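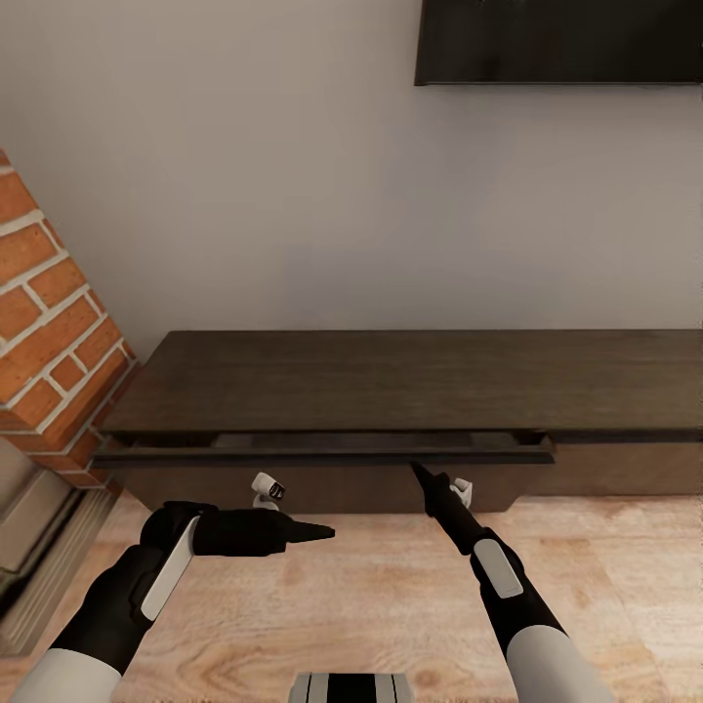
SLIDE 2. Who we are

Trolledton robotics club, second year going. Say thanks to Vasanthi Pramanik first, she runs it, dont forget like last time.
Team name Fakir. Project name Trakari. People mix them up, say both slowly.

SLIDE 3. The task

Drawer in a TV console. Two arms, one drawer. Sounds like nothing.
All in simulation so far. Living room world, brick column, telly on the wall, wood floor. Drawer starts part open, job is to shut it.
Point back at slide 1: right gripper nearly at the drawer edge, left one hanging back.
Ask room: which arm would YOU use? Wait for hands. Actually wait.

SLIDE 4. How we trained it

Driving by hand first, in pairs, one person per arm. Lots of arguing.
Kept 200 good runs. Threw away loads more, mostly mine.
Target was 2,000 tries on the test script, laptop died at 1,755. Just say it, move on.

SLIDE 5. What went wrong

- pushing too high on the front, drawer twists and sticks
- left arm wandering in when it had no business there
- gripper going under the drawer front (play clip, sound OFF)
- small white bits on the floor by the drawer, does it matter if an arm clips them? We said yes in the end, counts as a fail. Harsh but ok

SLIDE 6. What we changed

Slower approach. Left arm gets a parking spot.
Two camera views into the model instead of one. Biggest jump, spend time here.
Skip the maths unless somebody asks, Vasanthi can take taht one.

SLIDE 7. Next

Flandico regional in August. Same drawer, different rooms, we dont get to see them first.
Need: one more driver, a laptop that isnt mine.
Sign up sheet by the door. Questions.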